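Research News
January
By Paweena Chareonsuk

Belmonte cohort links bedroom dampness to slower recovery after childhood bronchiolitis

Children who went home to damp bedrooms after a hospital stay for bronchiolitis took longer to stop wheezing than children who went home to dry ones, according to results from the Belmonte Birth Cohort. The difference held after the team adjusted for household smoking, birth weight and family history of asthma.

The cohort enrolled 1,681 infants born in the Belmonte district. Of these, 544 were treated for bronchiolitis before their second birthday and had a home visit within the follow-up period. Field staff measured humidity in the room where the child slept, checked walls and window frames for mold, and left a symptom diary with the parents.

In homes where the bedroom stayed above 70 percent relative humidity, parents recorded wheezing for a median of eight weeks longer than parents in drier homes. Visible mold on its own was a weaker predictor. The authors suggest that mold is often cleaned or painted over before a visit, while humidity readings are harder to change at short notice.

The study can't show that dampness caused the longer symptoms. Families in damp homes also moved more often, and some diaries were incomplete for that reason. The team ran the analysis again without the incomplete diaries and the result was similar, though the range of uncertainty was wider.

A second phase will test whether a small dehumidifier, installed before discharge, shortens recovery. Enrollment is open at the Mornis and Herov clinics. Parents who want to take part should ask at the clinic desk, where the consent form is also available in large print. Families already in the cohort do not need to sign up again and will get a letter.

Clinicians referring patients to the second phase should note the change in the inclusion criteria. Children born before 32 weeks are now eligible, provided they have been off supplemental oxygen for a month. The revised referral form replaces the one sent out in the fall, and old copies will be returned.

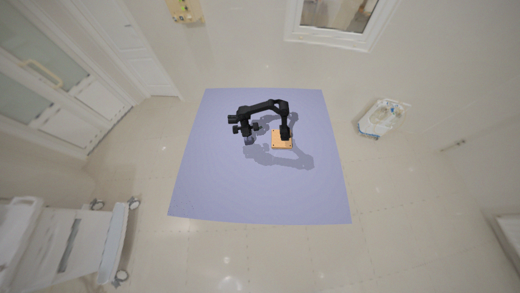
Data access

De-identified humidity and symptom data from the first phase can be requested through the Nundider data office. Requests need a one-page summary of the planned analysis and proof of ethics approval from the applicant's own institution. Address data are not shared in any form. Questions about the diary coding should go to the data office and not to the clinics.

Recent items
Pollen counts and school absence: first results
New spirometry room opens at Mornis
Call for abstracts, respiratory health meeting
Changes to the sample storage schedule

Contact the newsletter office | Copyright Belmonte Birth Cohort. All rights reserved. | Back to top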